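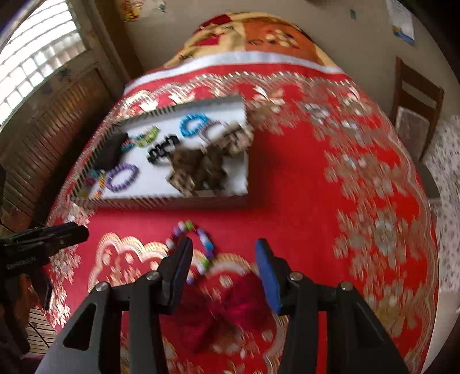 Beads in the striped tray, on the red cloth.

Dye notebook, May, early evening

Third go at the madder bath, and I'm much happier with this one. I soaked 5 skeins of the Makent wool overnight in alum and brought the pot up very slowly, with a lid on and the window open (the smell is earthy and rather lovely, but it does get into the curtains). I let it sit for 2 hours, stirring whenever I remembered, and then left it to cool on the back step while I had my supper. 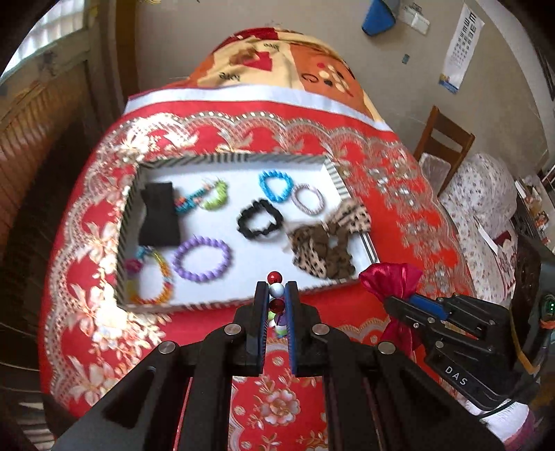
The skein with the extra chalk came out the warmest, a good brick color with hardly any brown in it. The one without chalk went pinker than I wanted. Agnese Jankauskaitė asked me how pink, and the nearest I can get is to say it leans toward the magenta of the satin pouch with the knotted top, only dustier and without any of the shine. She likes it — I may give it to her for mittens!
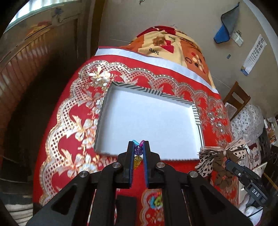
Second bath

Same liquor, nothing added, 30 minutes longer. I put in the small Olura cotton samples as well, knowing cotton would be fussier, and sure enough they took up a pale apricot and no more. Scour them properly next time, and try tannin before the alum.
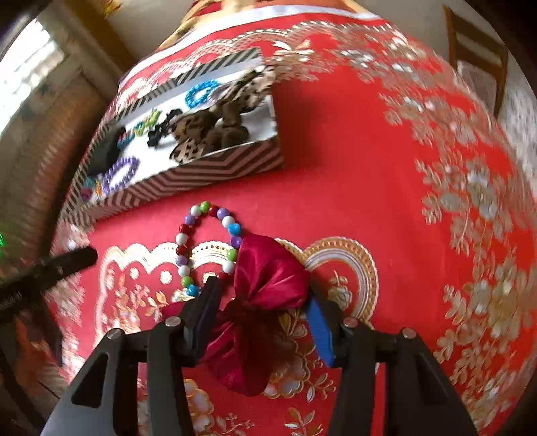 Hair ties, scrunchies and a clip in the chevron box.

Still to do: rinse the last skein again, tie on its label, and leave snippets of all 5 on the windowsill until the end of the month to see how they fade.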